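Startseite | Galerie | Töpfe und Becher | Werkstatt | Über mich | Kontakt
Seite drucken | Als E-Mail versenden
Suche: Suchbegriff eingeben Los

Der Topf mit dem Lächeln und ein paar Papierbecher

Eine kleine Galerie von Jarmo Peltonen, Barow

Seit ich in Barow wohne, sammle ich kleine Gefäße. Es sind keine wertvollen Stücke, die meisten stammen vom Flohmarkt oder sind Geschenke von Nachbarn. Im Juli habe ich angefangen, sie auf dem Tisch zu ordnen und für diese Seite zu zeigen. In der Liste stehen jetzt 19 Stücke, aber für diese Galerie habe ich nur den Topf mit dem Gesicht und die einfachen Becher aus Papier gewählt. Die anderen folgen, wenn ich wieder Zeit habe. Deutsch ist nicht meine Muttersprache, Korrekturen nehme ich gerne per E-Mail an.

1. Auf dem Tisch

Den Topf habe ich von Frau Nyberg bekommen, als sie ihre Wohnung kleiner machte. Sie hatte darin eine Sukkulente, die leider den Winter nicht überlebt hat. Ich mag, dass er auch innen bemalt ist, das findet man bei solchen Töpfen nicht so oft. 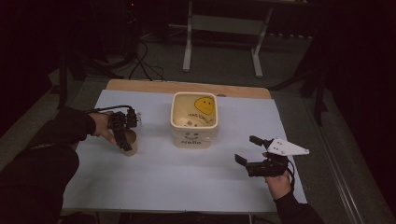 Der Topf »Hello« mit seinem gelben Gesicht auf der Innenseite, links daneben ein brauner Papierbecher.

Als Unterlage nehme ich immer etwas Weißes. Auf dem hellen Holz verlieren die cremefarbenen Sachen ihre Form, besonders am Abend.

2. In den Becher hinein

Die Becher kommen aus dem Café Durnetti, wo man mir eine angebrochene Packung überlassen hat. Ich benutze sie im Frühling für die Anzucht von Basilikum und Tagetes. Wer einen solchen Becher von oben ansieht, bemerkt die Naht, an der das Papier überlappt. Der gerollte Rand gibt dem Becher die Festigkeit, und wenn man ihn an beiden Seiten drückt, wird aus dem Kreis schnell ein Oval.

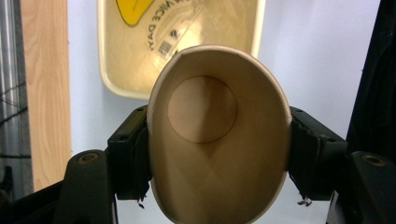 3. Der Boden

Am Boden interessiert mich, wie die runde Scheibe in die Wand eingesetzt ist. Bei einer billigen Sorte, die ich früher hatte, löste sie sich nach zwei Wochen mit feuchter Erde. Jetzt stelle ich die Becher in eine flache Schale und gieße nur wenig.
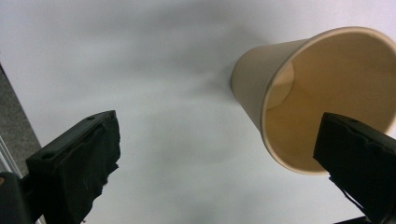
Für die Anzucht steche ich mit einer dicken Nadel 4 Löcher in den Boden, nahe am Rand. In der Gärtnerei Budside hat man mir geraten, die Erde vorher zu sieben, und seitdem keimt das Basilikum deutlich besser. Die Becher ohne Aufdruck gefallen mir auch deswegen, weil ich mit Bleistift den Namen der Sorte darauf schreiben kann.

4. Noch einmal der helle Topf

Von der Seite wirkt er schlichter, und man achtet mehr auf die runden Ecken und den dicken Rand. Nach unten wird er etwas schmaler. Ich überlege noch, ob wieder eine Pflanze hinein soll oder ob er als Stifthalter bei mir bleibt. Frau Nyberg ist für die Pflanze. 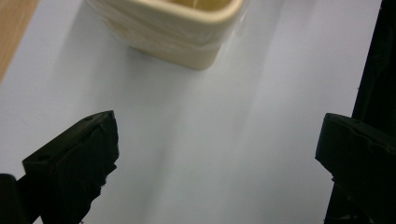 Glänzender Rand, weiche Ecken und der Schatten auf der weißen Fläche.

Die nächste Galerie wird die Eierbecher zeigen. Wer einen ähnlichen Topf mit Gesicht besitzt, vielleicht in einer anderen Farbe, kann mir gerne über das Kontaktformular schreiben. Ich tausche auch, am liebsten am Sonntag bei einem Kaffee in Barow.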